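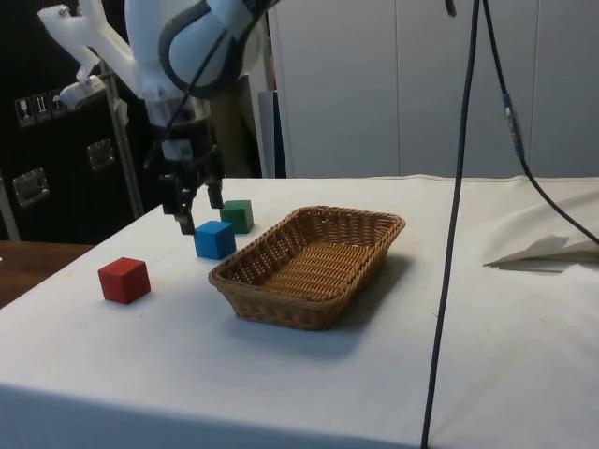
Last updated: a Tuesday in March, before coffee

Okay, so I have become a person with opinions about baskets. I blame Manju Awasthi, who came over for dinner in the winter, looked at the heap of toys under our coffee table and told me (kindly, she's very kind) that I didn't own too much stuff, I just didn't own anywhere to put it. I was a little offended for an hour and then I ordered a basket.

And then more baskets. You know how it goes!

The one I keep coming back to is the little woven kind with low sides and a nice thick rim. Tan, light, easy to grab with one hand while the other hand is holding a plate. I tried the tall ones first, from a shop called Sachdeva that I found through Noemi Marino, and they're beautiful, but tall baskets at my house turn into wells. Things go to the bottom and live there. We found a library card in one that I had already paid to replace.

Low sides fix that completely. You look in, you see the blue block, you take the blue block out. Three colored blocks and a low basket is pretty much the whole toy setup on our table at the moment – red, blue, green – and I'm amazed how much play comes out of so little. Before this we had a bucket of 70 blocks in every shape going, arches and triangles and those skinny planks that hurt so much when you step on them, and what happened with the bucket was that it got dumped. That was the game. Dump the bucket, walk away.

So most of the 70 went up in the closet and I swap a few out when I feel like it. Noemi does the same thing at her place but she's much stricter and has a calendar for it. I am not a calendar person.

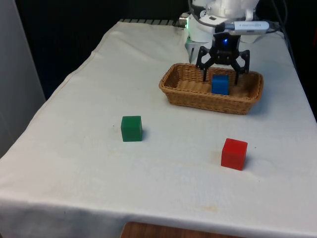 I should say something about the cloth too, because I've gotten attached to it. I know, I know, white fabric and a family. But wooden blocks on a bare table are LOUD, and a cloth takes the clatter right out of it, plus every color looks so cheerful against white. I don't iron it. I did iron the first one, once, and it had creases in it again by lunchtime, so that was the end of my ironing career. Stains I treat with dish soap and cold water and a bit of a rub, and if a mark is still there after the wash then it lives with us now. There's a brownish one near the front edge that I've stopped seeing.

If you want to copy any of this, get a cloth bigger than you think you need so it hangs down over the sides. My first was exactly the size of the tabletop and it slid off every time anyone leaned on it.

Cleaning the baskets is easier than I expected. I turn them over and smack the bottom outside the back door, then go over the weave with a dry paintbrush, the cheap kind. Crumbs love a weave. I don't soak them. I soaked one of the Beltance ones last summer and it dried in the shape of a potato chip, and it's in the garage now holding clothespins.

Somebody asked in the comments on my last post how many baskets I own in total. The answer is 14, and I'd like it noted that three of those were gifts. Next up is the bathroom shelf, where I'm thinking of something oval for the washcloths, if I can find one that fits without sticking out over the edge. I've measured the shelf twice and got two different numbers, so I'll be doing that again this weekend.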